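Packing pens, again

2020-11-23

I have been promising a post on the pen case task for most of November, and each time I sat down to write it I ended up going back to the lab to do a few more runs instead. So tonight I made tea, left my badge in my coat pocket and told myself I'd write until it was finished, however long it got (you know me, it'll be long).

For anyone who missed the last one: we are teaching a two-armed robot to put pens away in a case. I sit a little way off with a pair of hand controllers, I move, the arms move, and everything gets recorded. A run that goes well goes into the folder called Skerken, which is also what we call the whole project by now. A run that goes badly goes into Urkari. I picked both names on a tired afternoon and I've grown fond of them.

I thought the grabbing would be the hard part. Picking up a marker with two long fingers you can't feel is odd for the first hour or so, and then your hands sort of settle into it, the way they do with chopsticks. What still gets me is the letting go. You bring the marker over the tray, you think you're low enough, and there's always that moment when you have to trust your eyes on the height and open up. If you let go too high it can roll anywhere it likes. If you're too low you push the tray along the table and then the other arm is in the wrong place too. 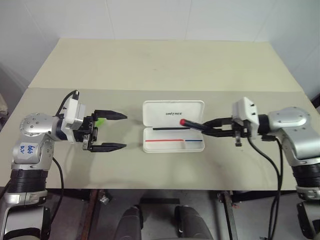 Junpei Kawaguchi thinks I fuss over the release far too much. His view is that a robot shown only perfect drops will have no idea what to do after a bad one, and that I should be leaving in the runs where the marker lands crooked and I have to go back and nudge it straight. He told me he would take 80 honest, slightly messy runs over any number of pretty ones, and that my bad folder was probably the best thing on the drive.

I didn't like hearing that, I'll admit! But I went home and watched a good part of Urkari with a blanket over my knees, and he has a point. There are runs in there I'd thrown out just because I hesitated, and when I looked at them again the hesitation was the interesting bit. I was waiting to see which way a pen would settle before I went in after it. A person would do the same. So I've made a third folder, Gernier, for runs that wobble and then come right, and we are going to train with those mixed in and see what happens. The clumsy ones that never come right can stay where they are.

The other thing I've been working on is pace. When I started I moved quickly between the easy parts and crawled through the fiddly parts, and the first model we trained copied that faithfully, including a long pause over the case that I'm fairly sure was me reaching for my coffee. I now try to keep one steady speed the whole way through. I hum, if you must know. It has to be something slow, and it has to be something I won't get sick of, so hymns are good and anything from the radio is bad.

Gunnlaugur Eyvindsson has been taking turns on the controllers with me, and his hands are so different from mine. He comes in almost flat, from the side, where I like to come from higher up and drop down. I worried at first that we'd confuse the poor thing, two teachers with two styles, but we decided to keep both and just label who did what. We swap every 3 runs now, mostly to save our shoulders.

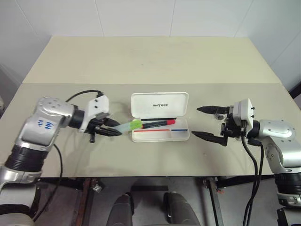 Shoulders really are the limit, by the way. I'd read plenty about network sizes and camera placement before we began and hardly a word about what it's like to hold your elbows up all afternoon. I've lowered my chair, I've raised my chair, I've tried a cushion under each arm, and the cushion won. If you are setting up something like this at your own place, buy the cushions first and argue about the software later.

Housekeeping, for the two or three of you who follow along at that level. Run 3214 is mislabeled in the log and should have my name on it. I've also started writing one plain sentence after each run, while it's fresh - "came in too steep," "left hand drifted," that kind of thing. It slows us down a little, but I've already gone back to those notes more often than to the numbers.

Next I want to try the lid. Closing a hinged lid with two arms sounds like nothing, and I have a feeling it'll keep us busy well past the point where I'm tired of it. Before that, though, I owe Hjaltested a proper write-up of the controller settings, which I've put off twice, and the tea has gone cold, so I'm going to bed.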